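Subject: Re: [udbridge-bread] Dense at the bottom, cave at the top
Date: 6th September

Pankaj Tomar wrote:

> Hello all. Third attempt at the rye from the Rozīte leaflet and third failure. The bottom inch is like wet putty and there's a gap under the top crust you could post a letter through. I have followed the recipe to the gram. It says 218 g of starter and I used 218 g of starter. I baked it in the Pavitz tin with the lid on as instructed.
>
> My starter is lively enough, it doubles overnight. The kitchen is warm. I let the dough rise until it was well over the rim because it seemed to be enjoying itself and I didn't like to interrupt.
>
> Two questions. Is it the flour (I've been using the Stemo dark, in the big sack), and should I be kneading it more? My arms say no but my arms are biased.
>
> Also, does anybody want a sack of Stemo dark. It's hardly been started.
>
> Pankaj

Pankaj, keep the sack. The flour is innocent, or at any rate no guiltier than the rest of us.

You've answered your own question in the second paragraph. "Well over the rim" is the whole of it. Rye doesn't behave like wheat. It has no interest in being stretched, it holds itself up with what is more or less glue, and once it has risen as far as it fancies it starts quietly coming apart inside while the top still looks magnificent. Then you put it in the oven, the middle sinks, the crust sets where it was, and there's your letterbox.

I'd stop the rise much sooner. In a Pavitz tin I fill to a bit over half, smooth the top with a wet spoon, dust it with flour and wait for the flour to crack. When there are small cracks all over and perhaps two or three pinholes, it goes in. If you can see a lot of holes you've missed it, and should bake it at once and think about soup.

As for kneading: your arms are right. Mix it until there are no dry bits and then leave it alone. I spent most of a winter kneading rye on the advice of a book I won't name, and all I got out of it was dough on the light switch.

The putty at the bottom is probably two things at once. One is the overproving, as above. The other is that you're cutting it too early. You don't say when you cut it, which makes me suspect you cut it the same evening, standing up, with butter. We've all done it. A rye that size wants a full day wrapped in a cloth before you go near it, and two is better. My household regards this as an affectation and has taken to hiding the bread knife from me on principle, when I'm the only one who waits.

Now the 218 g. I have a theory about this number. I've seen the Rozīte leaflet in two versions, and the older one gives the starter in cups. I think somebody sat down one afternoon with a set of scales, weighed whatever was in their cup, and wrote down exactly what the display said. It has been handed about ever since with the solemnity of a phone number. You can use 200 or you can use a good bit more and you'll get bread. What matters is the state of the stuff. Doubling overnight is fine, but when does it double? If it peaked at two in the morning and you used it at nine, it has been sulking for seven hours and has gone rather sour and runny. Sour is what you want in rye, within limits, but a starter past its best makes the dough break down quicker, and in a warm kitchen you have very little room to dither.

So feed it later, or feed it more flour, or get up earlier. I know which of these I'd choose, and it isn't the last.

What I do these days, for one tin:

- Starter fed late in the evening, stiff enough that the spoon stands up in it for a moment before it thinks better of it.
- In the morning, mix with the flour, warm water (bath, not tea), salt, and a spoonful of treacle if there's any in the house. Caraway if you like caraway. I don't, but I've stopped arguing.
- Into the greased tin straight away. No first rise. The old leaflet has one and I've never noticed any difference apart from the washing-up.
- Wait for the cracks.
- Very hot oven to begin with, lid on, then turned down and the lid off for the last stretch.
- Out of the tin as soon as you can handle it, on to a rack, then the cloth, then go and do something else for a day.

My last one weighed 955 g out of the oven. I mention it only so that you have something to compare with. If yours comes out a good deal heavier for the same amount of dough, it wanted longer in there, because the water hasn't left. The knock-on-the-bottom test is no help with rye, by the way. It always sounds like a door.

On the Stemo dark: it does vary. The sack I had in December drank water like a horse, and the one after it hardly wanted any, and both had the same picture of a windmill on the front. If your dough is sloppy enough to find its own level in the tin, hold some water back next time. You want something like wet cement, if you've mixed any, or stiff porridge if you've had the more sheltered sort of life. I do think it's better flour than the pale one, which makes a loaf that tastes as though it has been told about rye by a friend.

While I'm here, three other bits of list business which I've been putting off.

Somebody asked whether the archive could be searched. It can, in the sense that a shed can be searched. There are 2,000 messages in it and a fair share of them have the subject line "Re: Re: question". If you're starting a new topic, please give it a new subject. I've just spent a whole evening looking for the thread about lining tins with baking paper and found it under "Happy New Year".

The flour order. We need five more names before it's worth the delivery charge. The price is the same as last time unless they change it, as they did last time. Reply to me and not to the whole list, or we'll have another week of people telling everybody they'd like one sack of white.

And the starter swap at Udbridge is on again, same hall, same trestle tables. Bring a jar with a lid that fits. Last time a jar without one went home on my passenger seat and I can report that rye starter, once dry, is a permanent feature of a car. Label it with what it's fed on and how often, and please don't give it a name. There were several called Clint Yeastwood and a certain amount of unpleasantness over who took whose.

Pankaj, if you're coming, bring the failed loaf as well, or a slice of it. I'm not being unkind. You can tell a lot from where the gap is – right under the crust is overproving, halfway down is usually a cold oven, and a single large hole in the middle is where you dropped the spoon in and folded the dough over. If you've already thrown it out, fair enough, though it does make good crumbs. Dry it in a low oven, bash it up, and put some back into the next batch, soaked. It's the one kind of baking I know where your mistakes are an ingredient.

Try it once more with half the patience at the proving end and double at the cutting end, and write back with how it went. 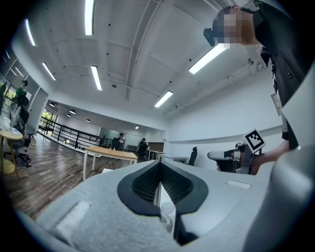 If the cracks still don't show, it's likely the dusting flour went on too thin, so be generous with it and don't brush off the extra until the loaf has cooled.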